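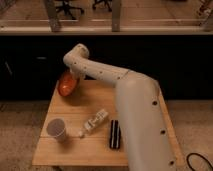
Driletti 2,000 piece castle – worth it at the new price?

tinshed53
Has anyone here built the big Driletti castle, the one with the working drawbridge? The toy shop in Milport has one left at 300, up from what it was in September. I've only done the small gatehouse before and liked it. Mainly want to know if the walls stay together when you move it.

Mayu Furukawa
Built mine over the winter. The walls are fine, the towers aren't. Each tower sits on four pegs and if you lift the base from one side the back left one pops off. I carry it on a tray now. The drawbridge is the best part, the chain runs smoothly and the winch has a proper ratchet.

graveltrap
Wouldn't pay 300 for it. The Marier fortress has 2,650 pieces, costs less, and you get the horses. The instructions are poor but there are better scans in the downloads section here.

Mayu Furukawa
I've had two Marier sets and the grey doesn't match from bag to bag. You notice it on a big flat wall.

graveltrap
Stone isn't all one colour either. I mixed the bags before starting and it looks good.

Cor Wuyts
Mixing the bags works, but you need a lot of table. On the Driletti, check the box has the revised sheet for step 53. The first print has the hinge plates upside down and you don't find out until the roof goes on. Mine had the old sheet and I had to take off two floors.

tinshed53
Thanks, didn't know about that. Is there any way to tell from outside the box?

Cor Wuyts
Small R after the set number on the bottom flap. If there's no R, write to them and they'll post the sheet. Took nine days for me.

pennyarcade_lou
Are the figures any good? My son is more bothered about the knights than the castle.

Mayu Furukawa
Six knights and a cook. The helmets are loose. Wongsuwan do a pack of spare ones that fit better – the visors on those go up and down too.

graveltrap
The Marier ones come with visors.

tinshed53
Went in on 3rd March and it has the R on the flap, so I bought it. They wouldn't move on the price but put in a free baseplate. Will post in the builds section once the first floor is up.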